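Removing a fine scratch from an oiled wooden table top
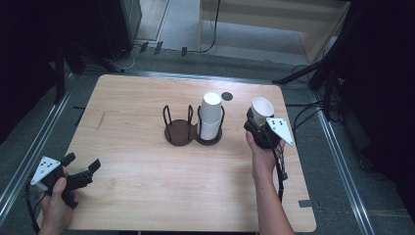 Asked by Keerthana Rodrigues, 07/04/2022

The table is for drinks in a shared kitchen and the top was last oiled in December. It now has a thin dark scratch on the left side. I can see it but can barely feel it with a fingernail. Can I treat only the scratch, or does the whole top need sanding? The finish is a hardwax oil, matt. I don't know the make.

3 answers

Wulan Tuhumury
Spot repair is possible with hardwax oil. Clean with white spirit and let it dry overnight. Sand along the grain with 240 grit, then 320, going a hand's width past the scratch on both sides. Remove all dust. Apply a very thin coat with a lint-free cloth and wipe off the excess after 13 minutes or so – check the tin, makes differ. Second coat the next day. The patch will look paler at first. If the top is veneered, skip the 240.

Ionuț Bratu
Rub a walnut on it. Worked on my desk.

Junpei Kubo
Agree with the first answer, with one addition. A dark line can be dirt held in the scratch, so try a soft brush and diluted soap before sanding. If it stays black it may be an iron stain, and oxalic acid is the usual treatment – gloves and eye protection, rinse well, dry fully before oiling. Lay used oil cloths flat outdoors to dry, as they can self-heat when bundled.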